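4 min read

Kilarness Secondary runs its automation elective out of a former metalwork room, and for most of the term the students don't touch hardware. The course is built on simulation. Els Coppens, who wrote the unit outline, wants the grasp planning settled before a motor is powered. Students work in pairs, two to a terminal, and each pair submits four grasps for assessment. An upright part held between two fingers is the first exercise, and clearance on each side is the usual point of failure. 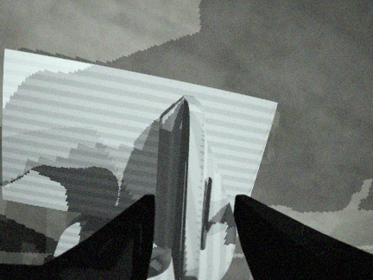
Page last modified: 2019-11-29

The renderer is slow and the shadows come out with serrated edges at the default setting. Coppens leaves it there. Raising the sampling lengthens each run, and the class has 49 minutes at the bench.

Later exercises put the whole arm over a striped mat with coloured blocks and flat parts set out on it. Students write the approach path themselves – the Delport library supplied with the course handles joint limits only. Marks are given for a documented path, including the failed ones, and the log has to be legible to another pair.
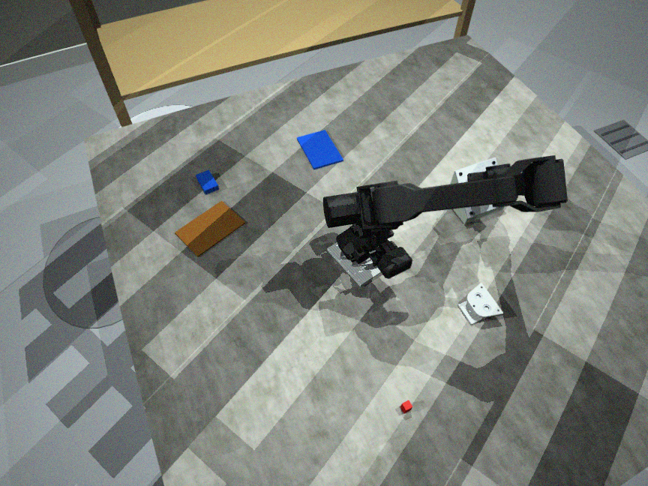

According to Sartori, the weak spot is friction: a grasp that passes in the simulator can still slip on the bench, and the elective should bring the physical arm in by August. Coppens has the change listed for the next revision of the outline, along with a shorter logging template.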